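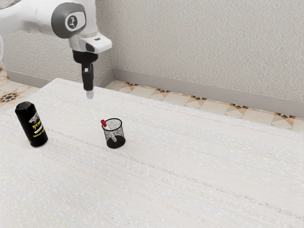 Wirkley Home Automation Club - Members' Forum

Thread: Can a machine clear a desk yet?

Skornomton
Posted 26 Jan 2021

Good evening to all. I would like to ask a question which I discuss with my brother since the New Year. He believes that in a few years we will have an arm in every kitchen and in every workshop, and it will do the small chores. I am not so sure. I work in a shop where we repair sewing machines, and I see how much of my day is only moving small things. A can goes back on the shelf, a marker goes back in the cup, a screwdriver goes to its hook. It is easy for me and I do not think about it.

So let us take the simplest desk. There is a can, and there is a mesh cup with one marker in it. The arm must put both at the side so that I can wipe the table. Is this solved or not? I ask for opinions from people who tried something similar, in simulation or with real parts.

Flavitz
I say it is solved, for the can at least. A can is a friendly shape. You come from above or from the side, you close, you lift. In my own simulation I ran 354 attempts with a plain cylinder and the failures were so few that I stopped looking at them.

The cup is also a cylinder, so I don't see the big difference.

Rind
The big difference is the marker, Flavitz. It leans, and it sticks out over the rim. If your fingers come down at that side, they meet the marker first. Then the cup turns, or the marker jumps out, and now you have one more chore than you had before.

Also a simulated cylinder doesn't have a dent or a sticky bottom. My real cans have both.

Flavitz
Then choose the other side of the rim. A cup has a lot of rim. I don't want to be rude, but this is a planning problem and planning is cheap today.

Rind
It is cheap when you know where the marker is. You must see it first. Mesh is difficult for a depth camera, at least for mine. Half of the points go through the holes and land on the table behind. I got a cup with no wall and a marker flying in the air.

Skornomton
Thank you both. Rind, did you try to look from the top? I think that from above the rim is a clean ring, and the color of the cap helps very much. A red cap on a pale table must be the easiest thing to find.
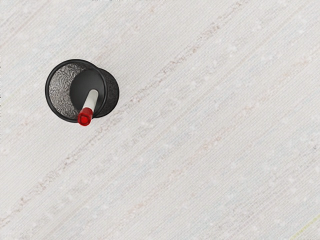 Which should the arm move first, the marker or the cup?
The cup, with the marker still inside it, if the fingers can close on the rim at a free place. Taking the marker out first only makes sense when there is no such place.

Sólveig Hafþórsson
I come a little from the side here, because I don't build robots. I manage a small print shop and two years ago we bought an arm for packing. It is good at packing. It takes the same box from the same place, and in one morning it did 201 boxes without a person touching it. Then somebody left a tape roll on the belt and everything stopped.

What I want to say is that "can it do the chore" is the wrong size of question for me. I would ask how long it can do the chore before I have to walk over there. For my packing arm the answer is hours. For clearing my desk I believe it would be minutes, and in this time I have cleaned it myself and made coffee also.

Flavitz
But this is an old arm with a fixed program, with respect. The newer ones look before they move.

Sólveig Hafþórsson
They look, yes. I saw a demonstration in January and it looked for a long time. It was a very polite machine - it put down 6 pens in the time I need to write an invoice.

Rind
Slow is fine by me if it works at night. My problem is trust. I would let it move a pencil cup. I would not let it move an open can of paint.

Skornomton
I read everything to my brother. He says that slow is still automation, and on this point I must agree with him. But I notice that he cleared the kitchen table by hand while he said it.

Rind, if you still have the settings for your depth camera, please post them. I would like to try it with a mesh cup from my shop.

Rind
I will look for them. They are on the old laptop.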